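I grew up in Norkton, where laundry was a whole-day affair, and I still can't pass a clothesline without slowing down to look. My grandmother had hers strung between two posts behind the house on Stasivside, and she'd let me hand up the pins — the old kind, with no spring.

When we moved to Deker last October I promised myself a line of my own, and I finally have one! It cost me 31 dollars and a whole afternoon with a borrowed post digger.

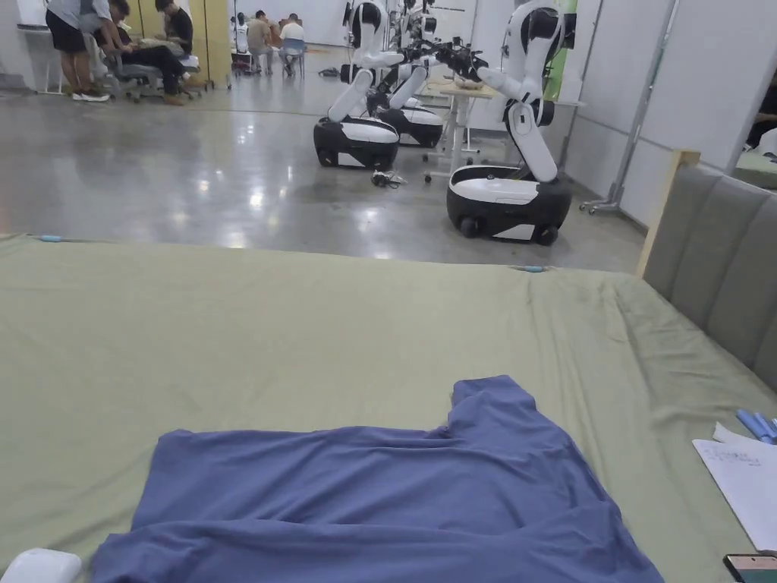 Written by the Grasso Porch blogger
Home cook, line-dryer and keeper of this blog

The shirts do come in stiff, I'll admit, and my husband grumbles about the towels (he'd run the dryer in July if I let him). But oh, the smell of those pillowcases. Next I want to try her trick of hanging the sheets at dusk and leaving them out until breakfast.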